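Workshop tips from the Bulell robot car club

If you're building a self-driving buggy for the Vatura road challenge, most of the trouble starts at the kitchen table, so these are my bits and bobs from our second season. First one: sort your screws into a muffin tin before you undo anything. We lost 2 tiny ones in March and I'm still finding washers in my slippers!
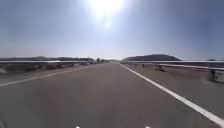
Posted by Jivari

Low sun is a pest for line following (that white edge line on the right is what our code looks for). Cut a little hood from black card, fix it over the lens with masking tape, and trim it bit by bit until the glare eases.

Wipe the lens with a clean glasses cloth, never your sleeve. I keep mine in a sandwich bag with the spare fuses.
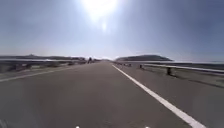 Straight road, guardrails both sides, sun ahead

Label both ends of every cable with a scrap of tape, and do it while you're still cheerful. Old egg boxes are lovely for the small connectors, and some 60 bread bag clips will see a whole team through a season.
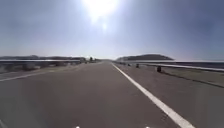 Kos wrote in to say that card goes floppy in damp air, and that a strip of black craft foam lasts far longer and costs next to nothing.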